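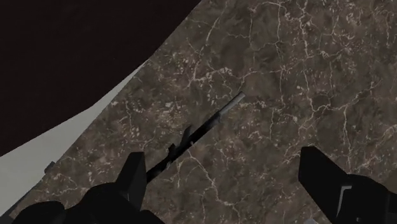

Brown marble with white and cream veining, shown as a tabletop.

Stone Tops: Your Questions, Our Answers

We get a lot of the same questions at the Lidlow showroom, and most of them are good ones, so over the years we've been writing down what we tell people. If you're thinking about marble for a kitchen, a bathroom or a dining table, have a read through before you come in (or come in first and read it later, we don't mind either way, and there's usually coffee on).

Is marble really a sensible choice for a kitchen?

It can be, and plenty of our customers love theirs, but you do have to like the way marble ages. It's softer than granite, and anything acidic will leave a dull spot if it sits for long. Lemon juice, vinegar, tomato sauce and wine are the usual culprits. If a mark like that would bother you every single morning, let us show you some granite or quartzite in similar colors. If you think a table should look as if people eat at it, you'll get along with marble just fine.

What's the difference between a stain and an etch?

People mix these up all the time, and they need different treatment. A stain is something that has soaked into the stone, like oil or coffee, and it usually looks darker than the area next to it. An etch is a spot where acid has eaten away a tiny bit of the polish, so it looks lighter or cloudy when you catch it against the light. Sealing helps a lot with stains. It does nothing for etches, I'm sorry to say, and please be a little wary of anyone who promises you otherwise.

How often should I seal it?

We seal every top before it leaves the Ellov workshop. After that it depends on how hard you use it. Try the water test: put a spoonful of water on the stone, leave it for fifteen minutes, then wipe it up. If the spot underneath has gone dark, you're due for a fresh coat. A bathroom vanity may go years between coats, while a busy kitchen island will want it sooner.

Will my slab look like the sample?

Close, but never exactly. Veins run differently from block to block, and even two slabs cut from the same block will drift apart in places. Brown marbles in particular can go from quite busy to quite plain within a single piece. That's why we ask you to come and see the full slab before we cut. Fares Haddadin runs the slab yard and will happily pull out as many as you like, and he'll mark with tape the part you want for the sink side or the middle of the table.

Can you match the veins across a seam?

Often, yes. We try to place seams where the pattern is already busy, and if there are two sister slabs we can sometimes open them like a book so the veins mirror each other. It does use more stone, so ask for both prices.

What should I clean it with?

Warm water, a drop of mild dish soap and a soft cloth. Then dry it, especially if you have hard water. Please keep bathroom sprays, scouring powder and anything with vinegar or bleach well away from it. I know vinegar is the answer to everything in some households (it certainly was in my mother's), but not this time!

Polished or honed?

Polished brings out the color and makes the veins stand out. Honed is flat and soft to the touch, and etches don't show nearly as much on it. Carla Chamoun in our design room keeps both finishes side by side and is very patient with people who can't decide.

Can I put a hot pan on it?

Use a trivet. Marble copes with warmth quite well, but sudden heat in one spot can crack it, and it can discolor the sealer too.

How long does it all take?

From the day we measure, allow 3 weeks for a straightforward top and a bit more if there are curved edges. April is our busiest month, so book early if you're hoping for spring.

Do you repair stone you didn't install?

We do. Chips, dull patches and open seams are all things Nassoro Magesa can look at, and he'll tell you frankly if it isn't worth the money. Send a couple of photos and the measurements and we'll write back with a rough price before anybody drives out to you.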